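Water Use in Shared Student Kitchens: Washing Up by Hand and by Machine

Project report, Housing and Environment module
Group members: Wiremu McPhee, Graciela Cabral, Hülya Karaca
Supervisor: Leif Overgaard

1. Background

Students in the Rurnstead halls pay a fixed rent that includes water and electricity. Because the bill does not change with use, most residents have no idea how much water they get through. The accommodation office has been asking for some time whether the dishwashers put into the newer flats were worth the money, and Warrick McAlister, who manages the buildings, suggested the question to us as a project.

We chose to look only at washing up. Showers and laundry use far more water, but they are harder to study without getting in people's way, and the laundry room is shared between several buildings. Kitchens are separate for each flat and the pipework in Rurnstead lets a meter be fitted to the kitchen supply alone.

Our main question was whether flats with a dishwasher use less water in the kitchen than flats without one. A second question came up while we were planning: do people who have a dishwasher use it in a way that saves water, or do they rinse everything first and lose the benefit?

2. What other people have found

Most of what we read agreed that a full dishwasher uses less water than washing the same dishes under a running tap. There was less agreement about washing in a bowl. A careful person with one bowl of hot water and a second for rinsing can get close to a machine, and may do better if the machine is run half empty. Several of the articles were paid for by companies that make dishwashers, and we tried to keep that in mind.

We found very little about shared kitchens. Studies of households usually assume that one or two people are in charge of the washing up. In a student flat there are several people cooking separately, often one after another, and each one washes a single pan and a single plate. We expected this to matter a lot, and it did.

3. Method

Six flats took part. All of them have the same number of residents and the same kitchen layout, except that three have a dishwasher and three have a cupboard in the same position. Warrick McAlister arranged for a plumber to fit a meter to the cold feed and another to the hot feed in each kitchen. The meters were read every evening at nine by one of us, and the readings were written on a sheet kept inside the meter cupboard. We took turns so that each of us visited every flat.

The study began in February and covered two periods. In the first period we asked people to carry on as normal. In the second we gave each flat a short sheet of advice. The flats without a dishwasher were asked to use a washing-up bowl and to turn off the tap while scrubbing. The flats with one were asked to scrape plates into the food bin, skip the rinse, and wait until the machine was full.

We also left a diary in each kitchen. Residents were asked to write down when they washed up, how they did it and, for the machine, which programme they chose. Filling in the diary was voluntary. Two flats kept it up very well. The rest were patchy, and one diary was used mainly for shopping lists after the first week.

At the end we held short interviews with anyone who was willing. Hülya Karaca did most of these and wrote them up the same evening. We did not record them.

Everyone who took part signed a consent form. We agreed not to identify flats by number in the report, so they are called A to F here. Flats A, B and C have dishwashers.

4. Results

4.1 Meter readings

Over the whole study the six kitchens used 3563 litres of water between them. This covers everything drawn through the kitchen supply, including drinking, cooking and cleaning, so it should not be read as a figure for washing up alone. We had hoped to separate these using the diaries, but the gaps were too large.

In the first period the flats with dishwashers used less water than the flats without, but the difference was smaller than we expected. Flat B used more than flat D, which has no machine. The hot water readings showed a clearer split. Flats A, B and C all drew less hot water than any of the other flats. Their dishwashers are connected to the cold feed only and heat the water themselves, so the saving in hot water is partly moved to the electricity meter, which we were not able to measure.

In the second period use went down in five of the flats. The largest drop was in flat E, where the residents bought a bowl and by their own account used it for almost everything. Flat F went up slightly. Two residents there had visitors staying, which probably explains it, though we cannot be sure.

4.2 Diaries

The diaries from flats A and D were good enough to use. In flat D most entries were for one person's dishes, washed straight after a meal. The busiest time was between six and eight in the evening, and it was common to see three entries within an hour. Each of these meant a fresh run of hot water, and the hot water in Rurnstead takes a while to come through. Several people noted that they let the tap run until it was warm. That water is simply lost.

In flat A the machine was usually switched on late at night by whoever was last in the kitchen. The eco programme was chosen less often than the quick one. One resident wrote that the eco programme took too long and that they needed their pan for breakfast.
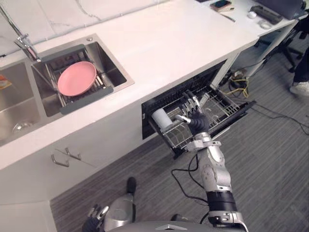 Pans came up again and again in both diaries. Most residents own only one or two, and they do not want to leave them until the next load has been run. As a result people with a dishwasher still washed pans by hand nearly every day, and it seems likely that this makes up a good part of the water used in flats A, B and C.

4.3 Interviews

The interviews helped us understand flat B. The residents there had a habit of rinsing every plate under the hot tap before loading. Two of them said their parents did it that way. Another said the filter had blocked once and smelled bad, and after that the whole flat had started rinsing to stop it happening again. When we asked whether anyone had cleaned the filter, it emerged that they did not know it could be taken out.

People in the flats without a machine mostly said they did not mind washing up. What they minded was other people's dishes being left in the sink. One person in flat F said she washed under a running tap because the sink was never empty enough to fit a bowl in. We had not thought of this when we wrote the advice sheet.

Opinions on the advice itself were mixed. The scraping advice was liked. The advice to wait for a full load was less popular, because of arguments about who had to empty the machine. In flat C they dealt with this by putting a magnet on the door to show whether the contents were clean, and whoever opened it first in the morning had to put things away.

5. Discussion

The dishwashers at Rurnstead do seem to save water, but less than they could. The machine is only part of what goes on in the kitchen, and habits around it make a large difference. Flat B is the clearest case. If the residents had stopped rinsing earlier, we think it would have looked much like flat A.

For the flats without a machine, the bowl made the biggest difference. A bowl is cheap, and it would cost very little to put one in every kitchen. It only works if the sink is kept clear, though, and that depends on the people in the flat getting on well enough to agree about it.

We also think the long run of pipe between the boiler and the kitchens deserves attention. Graciela Cabral timed the hot tap in flat D on several evenings and found that it was quicker when a neighbour had just used theirs. Better insulation on the shared pipe might help, but we do not know enough about the building to say what it would cost.

6. Limits of the study

Six flats is a small number, and differences between the people in them could easily be bigger than differences between the kitchens. We did not measure electricity. The residents knew they were being studied and may have been more careful than usual, especially near nine o'clock when one of us was due to call. On one evening the meter in flat C was misread and the figure had to be worked out from the readings on either side.

The advice sheet also went out to every flat at once. It would have been better to keep one flat in each group without it for comparison. Leif Overgaard pointed this out at our second meeting, but by then the sheets had already been delivered.

7. Recommendations

Put a washing-up bowl in every kitchen that does not have a dishwasher.

Add a page to the welcome folder showing how to take out and clean the dishwasher filter.

Set the machines so that the eco programme comes up first when they are switched on, if the model allows it.

Ask the maintenance team to look at the insulation on the hot water pipe.

Repeat the study with electricity readings included — ideally over a full term and with more flats.

8. Who did what

Wiremu McPhee arranged the meter readings and produced the tables. Graciela Cabral did the background reading and wrote sections 1, 2 and 5. Hülya Karaca designed the diary and the advice sheet and carried out the interviews. The remaining sections were written together. We would like to thank Warrick McAlister for arranging the meters, and the residents of all six flats for letting us in every evening.

The daily readings and a blank copy of the diary page are in the appendix.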